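Display produce: care, storage and table layout

The artificial fruit at the Jurelgate room has now been through a full season of use, and several members have asked how it should be cleaned and put away. The notes below replace the sheet that was taped inside the cupboard door. They apply to all molded and beaded pieces, including the ones that came over from Henedmont in May.

Cleaning. Wipe smooth pieces with a damp cloth and a drop of dish soap, then dry at once. Knobbly or crackled surfaces hold dust in the recesses. Use a soft, dry brush on these, working from the stem end down, and do not soak them. Glitter finishes should be brushed only. Rubbing with a cloth lifts the sparkle and leaves dull patches that cannot be repaired. Quang Ung tested a window spray on one spare piece and it clouded the surface within 15 minutes, so sprays of any kind are out.

Grapes. Bunches are the pieces most often damaged. The berries are threaded or glued close together, and the stems and tendrils bend before they break. Pick up a bunch by the body, with the fingers around the berries. Lifting by the stem puts the full weight on one joint. Light and dark bunches go in separate bags, as dark color can transfer to translucent berries when they are pressed together in a warm cupboard.

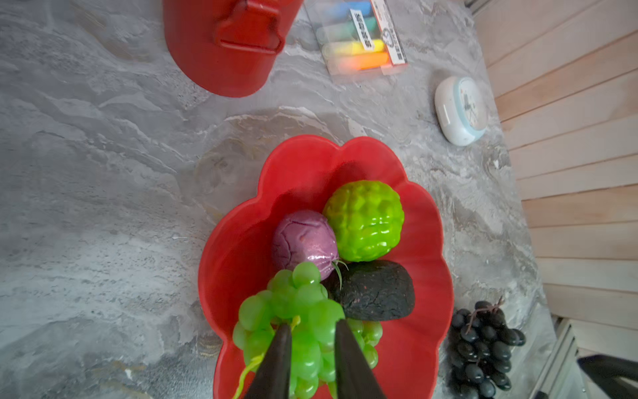
Bowls. Mixed pieces may share a bowl for a session, but should not be stored that way. Rough pieces mark glossy ones when the bowl is carried. For the still-life table, Ritva Seppälä recommends no more than a handful of pieces per bowl, with the largest shapes toward the back and one bunch of grapes left out on the tabletop beside it. Beginners find a loose bunch easier to draw than one half hidden by a rim. A scalloped bowl gives a more difficult outline than a plain one and is best kept for the second half of the course.

Background color has a noticeable effect. A red interior throws warm color up onto anything green, and the shadows inside the bowl read darker than they are on a gray surface. Anyone working in chalk should block in the bowl first and judge the fruit against it. The gray marble-patterned top gives enough contrast for most setups and does not need a cloth.

Chalk. Keep sticks in their clear package until they are needed and return them the same way. Chalk dust settles into textured fruit and is slow to brush out. Broken ends longer than a thumbnail go in the scrap tin; anything shorter is thrown away.

Leaves. Small sprigs work loose from their sockets. Do not reattach them with hot glue, which softens the plastic. Hermine Fuchs has a tube of clear craft cement and will do repairs in batches. Put loose sprigs in an envelope with a note of the piece they came from.

Storage. Bags go in the lower cupboard, heavy pieces at the bottom, grapes on top with nothing over them. The shelf next to the radiator is not to be used. The inventory for both rooms stands at 477 pieces, and the updated list is on the inside of the door. Missing or damaged items should be reported to Primo Cattaneo before the next session so that the list can be corrected.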